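The Plumville gripper and the slow left finger

Posted Oct 12, 2019 in Workshop days

I promised Rohani Lumbantobing I would write this one up properly, so get yourself a cup of tea, because I do tend to wander. We have been practicing with clothes on the Clular gripper since July, and for most of that time it behaved beautifully. Then it started letting go. You would squeeze, feel it bite, begin to lift – and the left side would ease open all by itself, with the sleeve sliding back down.

I blamed the cloth first (sorry, cloth!). Then I blamed my own hand, which does get tired after 78 folds. It was Rohani who suggested going back to one plain pick on something dark and flat, very slowly, and watching the fingertips the whole way in.

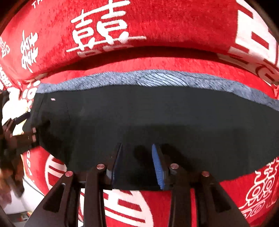 Faults and fixes

Black cloth on the red plush fabric with the double-happiness characters turned out to be a good choice, as that bright blue pad on the right fingertip is so easy to follow against it. After four slow squeezes we had our answer. A pivot pin on the left had worked itself a hair loose, and the linkage gave way whenever any weight came on.

Nothing dramatic, I know, but I had pinched my thumb twice by then trying to catch things as they fell. So please, if yours starts to slip, put it down and keep your fingers out of the linkage. I wrote to the folks at Sitompul and they are sending two new pins. Until those arrive I'm checking the old ones before each session, and the heavy sweaters can wait in their basket.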